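Community Help > Music & Entertainment > Bands and Singers

Why did Luvenar go quiet after the second album?

I've been a Luvenar fan since the talent show days and I feel like I missed a chapter somewhere. They put out Silludham, did the tour, and then there was nothing for ages. One fan page says they broke up, another says they only changed labels, and my cousin swears they have a new single coming. Does anyone know what really happened, and are all the original members still in the group? Sorry if this gets asked a lot, I did try searching first!

2 answers

Best answer

Hi there, and welcome! You're in good company, because plenty of us lost the thread around that time. I've followed them since the very first round of auditions (I voted from my phone and my mom's phone, and I regret nothing), so let me try to put it in order for you.

They did not break up. What happened is that their contract with Sirnora ran out after the Silludham tour, and that tour was a long one – 108 shows, with hardly a week off between the spring and fall legs. The group said in their fan club letter that they wanted to rest and spend time with their families before signing anything new. The letter only went to paying members, which I think is why so many rumors started. People saw the Sirnora logo disappear from the website and assumed the worst.

After that they signed with Kasprzak, a much smaller label. The first thing they put out there was an acoustic EP in February, with 3 songs on it, and it barely got any radio play, so it's easy to have missed. If you only listen to one, make it the closing track. The harmonies are lovely and you can finally hear the low voice that always got buried on the first album.

As for the members, yes, all of the originals are still there. One of them sat out part of the tour with a throat problem, and I believe that's where the "someone quit" story came from, but he was back before the last leg and he sings on the EP.

About the new single, I'd love for your cousin to be right! I haven't seen a date anywhere official, so I'm keeping my hopes at a sensible level. The fan club forum is the best place to watch. It had 1,344 members when I last logged in and they are a friendly bunch, very patient with people catching up.

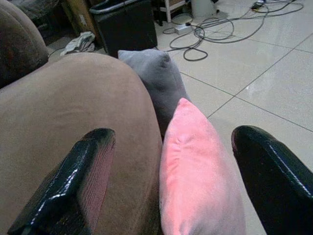
Pink pillow, gray pillow, and the EP on repeat

Hope that helps, and enjoy the catching up!

Posted December 4, 2017 – 136 people found this helpful

Other answer

pretty sure they're just on a break. the second album was better than the first anyway. try their page

Comments

Thank you so much, this clears up everything! I had no idea the EP even existed and I'm listening to it now.

The throat thing was real, I was at one of the shows he missed. The others split his parts between them and did a very nice job of it.

Does anybody know if the fan club letter gets mailed outside the US? I'd happily pay the extra postage.

I still like the first album more, sorry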